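Section 4: Fitting the seat pad and cover (Barnera dining chair and Barnera carver)

Before you start

You should by now have a chair frame standing on four legs. If it is standing on three, go back to Section 3 and look again at the back left leg, which is always the one. The seat pad goes on last, and people who put it on first because it looked more fun have to take it off again to reach the bolts.

You will need:
The seat pad (wrapped, in the larger carton)
The cover (folded flat under the pad)
Fixings bag C
The hex key from Section 2, wherever you have put it
A cross-head screwdriver of your own

Bag C holds 11 pieces. The odd one is a spare screw, and it is not a sign that you have missed a hole. Keep it in a drawer with all the other spare screws.

Fitting the cover

1. Clear a table or a bit of clean floor and lay the cover face down. The face is the side you would rather look at. On the plain weaves the two sides are hard to tell apart, so look for the sewn tab with Trenuvell on it. The tab is always on the back.

2. Put the pad on top of the cover, upside down, with the straight edge towards you. The straight edge is the rear of the seat. The curved edge is the front and goes behind your knees.

3. Pull the drawstring out of both ends of the hem until you have a hand's length on each side. Don't tie anything yet.

4. Work the hem over the curved edge first, then the sides, then the straight edge. It will feel too small. It is meant to, and it will give if you go round it twice. Do not help it along with scissors.

5. Turn the whole thing over and look at the front. If the weave runs at a slant, take hold of the hem at the two rear corners and ease it straight. A slant you can live with today will be the only thing you see by June.

6. Turn it back, draw the string up, tie a bow and tuck the bow under the hem.

Note: The cover is supplied slightly creased from the carton. The creases drop out with use. Ironing is allowed on the lowest setting, with the cover off the pad. Ironing the cover while it is on the pad is not allowed, and the pad has a way of letting you know. 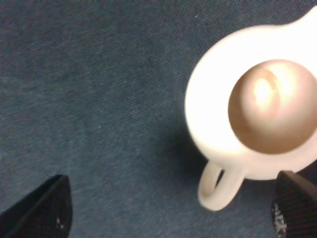

Howard Dunmore wrote to us after the last edition to say that step 4 took him and his brother-in-law most of an evening, and that the two of them had been putting the carver cover on the dining chair pad. The carver pad is wider by two fingers. He would like the cartons marked in bigger letters, and he would also like it known that the chair is very comfortable now that it is finished.

The cartons are now marked in bigger letters. D is for dining chair, K is for carver. We did ask.

Fixing the pad to the frame

7. Stand the frame upright and set the covered pad on the seat rails. The straight edge goes against the back posts. If there is a gap you could post a letter through, the pad is the wrong way round.

8. Tip the chair gently on to its back, holding the pad in place with one hand. A second person is useful here. A cushion under the top rail saves the paint.

9. Find the four holes in the corner blocks. Put one of the long screws from bag C through each and turn it by hand until it bites.

10. Tighten the screws a little at a time, working from corner to opposite corner. Stop when the pad no longer shifts.

Caution: Do not use a power driver. The inserts in the pad are brass and will strip before you have had time to regret it.

Caution: Do not sit, stand or kneel on the chair until all four screws are in. Do not stand on it afterwards either. We know you will, when the bulb goes, and so the frame has been loaded to 222 kilos at our works at Otton, but the warranty takes a stricter view than the frame does.
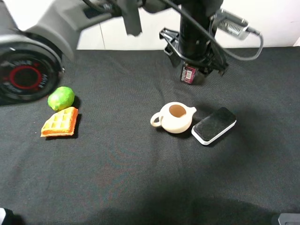
Covers come off for washing the same way they went on, in reverse and with less grumbling. Undo the bow, loosen the string and peel the hem back from the straight edge. Machine wash cool, on its own, and dry it flat. Fizzy drinks are the commonest thing we are asked about, and a can like the dark red and white one shown here, upright just above a cloth, is doing no harm to anybody. On its side it is another matter. Blot a spill at once with a dry towel and then a damp one, working inwards. Rubbing spreads it, and so does a second opinion. Tea and coffee get the same treatment, with a drop of washing-up liquid in the water. Red wine should be reported to whoever bought the chairs.

Do not tumble dry. The drawstring survives and the cover comes out fit for a footstool.

If something is not right

The chair rocks. Loosen all the leg bolts by half a turn, sit on it squarely, get someone to tighten them while you sit there, and thank them.

The pad squeaks. A screw is loose, or a screw is too tight. Try the first before the second.

The cover has gone baggy. Take up the string. After 800 or so sittings this is to be expected — every cover relaxes a bit, and so do its owners.

A part is missing. Look in the carton again, including under the flap. Then ring Furnival Seating and ask for Liesl Grabner or Dean Oakley, quoting the number on the underside of the front rail. You will need to have the chair on its back to read it, so do this before you ring.

Choosing a second cover

Spare covers are sold in packs of 2 and fit any Barnera pad of the same letter. Dark weaves hide more. Pale weaves show everything, and some people seem to like that. 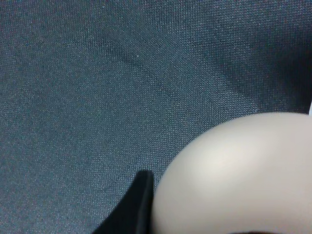
Fig. 4c. Dark blue-grey knit, close up.

Colours vary a little from one batch to the next. If you want a matching set, order all your covers together and check that the batch numbers on the tabs agree before you throw the wrapping away.

Section 5 deals with the arms, and applies to the carver only. Owners of the dining chair may stop here and sit down.

Sheet revised Sep 20, 2019. Text by Jade Pilkington, checked against the chair by Lionel Fairclough.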